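How Does a Robot Learn to Tidy Clothes?

9/17/23

Picking up a shirt is easy for you. You do it without thinking. For a robot, a shirt is one of the hardest things in the house.

A cup stays the same shape all the time. If a robot knows where the cup is, it knows where the handle is too. A shirt is different. Drop it on the bed ten times and you get ten different shapes. A sleeve can hide under the collar. The front can look like the back. Scientists call things like this "soft objects," and they have been working on them for years.

A team at the Londau lab wanted to find a better way to teach a robot about clothes. They called their project Prista.

Learning by being shown

The old way was to write rules. A rule might say, "Close the fingers, then lift." But you would need a rule for every wrinkle, and there are too many wrinkles.

The Prista team used another way. A person guides the robot through a job while the computer saves what the cameras see and how the arms move. One run through the job is called a demonstration. The computer then looks for patterns in all the demonstrations - for example, where the fingers usually go when a collar is facing up.

The team saved 472 demonstrations in July. They used a room set up like a bedroom, with a bed, a wardrobe, and a rack of coats. They wanted the robot to learn in a place that looks like a home.

A hanger is a good test because the robot has to think about two things at once. The hanger is hard and the cloth is soft. If the robot squeezes only the cloth, the hanger can slip out.

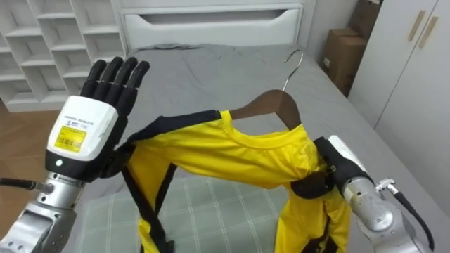 What did they find?

The team split the demonstrations into two groups. One robot program learned from 300 of them. Another learned from all 472. Then both programs had to handle clothes they had never seen before.

The program with more demonstrations did better, but only with tops and jackets. With pants, the two programs scored the same. The team thinks this is because very few of the extra demonstrations had pants in them. So the number of demonstrations matters, and so does what is in them.

They also looked at mistakes. There were 3 kinds that came up again and again:

- grabbing two layers of cloth when the robot needed one
- missing the edge of the hanger
- letting go too early

The last one surprised the team. The Chowdhury test, a check the lab uses to see if a grip is firm, said the grip was fine each time. The robot opened its fingers anyway. They are still working on that one.

Where the robot stands matters too. A bed is low and wide, and the pillow end can be a long reach. The team tried the same job from 7 different spots beside the bed and wrote down how far the arm had to stretch.
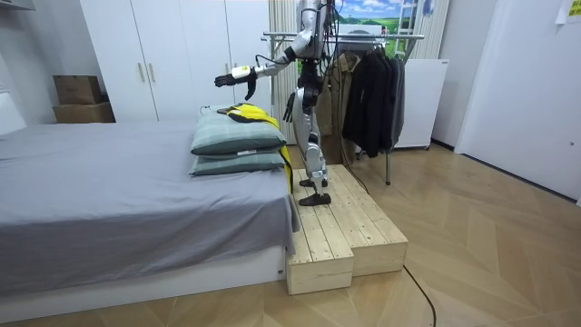

The robot with one arm stretched out over the pillows.

Try it yourself

Put on a pair of thick winter gloves. Now close one eye and try to put a T-shirt on a hanger. Ask a friend to time you, then do it again with no gloves and both eyes open. Write down both times and compare them.

Words to know

Demonstration: one example of a job, done from start to finish.
Gripper: the part of a robot arm that holds things.
Soft object: something that changes shape when you touch it.

Comments (3)

melance_reader: My class did the glove test. Closing one eye was harder than the gloves.

sockdrawer7: Can it do socks? I want one that does socks.

room12: We liked the part about the mistakes. Our question is why does it let go if the grip is fine?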